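Groltow to Carry Leiva Household Goods in 39 Stores From September

Groltow, the regional home and hardware retailer, will begin selling the full Leiva range of kitchen and bathroom goods in September under a supply agreement signed with Brasten, the line's distributor.

The agreement runs for 2 years. It covers up to 200 products, among them dish racks, soap dishes, shower hooks and drawer liners. Groltow has stocked a small number of Leiva items at its Lekevska store since last spring, and sales there led to the wider order.

Leiva products will be placed in the kitchen aisle in 39 stores. The Groltow outlet counter, which sells only returned and clearance goods, is not included. Prices will match those on the Groltow website, and loyalty card points will apply as usual.
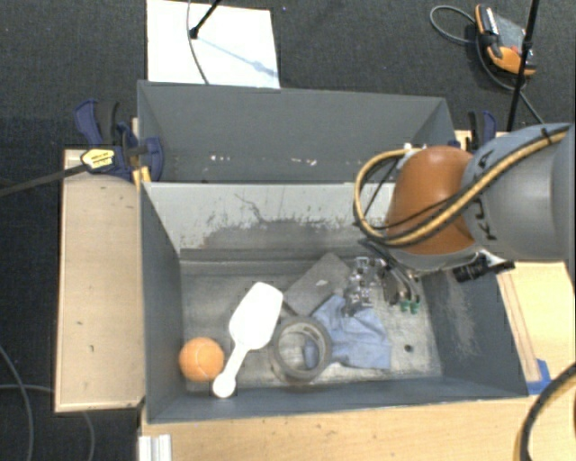 Store deliveries will leave from the Brasten warehouse in Lekevska, where 40 new jobs are being added in picking, packing and driving. Applications are open now and can be made online or at the warehouse front desk until 4 p.m. Small items will be sent to stores in large grey bins like these, and each store will return its empties with the next truck. Bulky items such as laundry stands will travel on pallets.

Customers who ordered Leiva goods for pickup before the change do not need to do anything. Their orders will be filled at the store they chose.

Media contact: Groltow Press Office, Lekevska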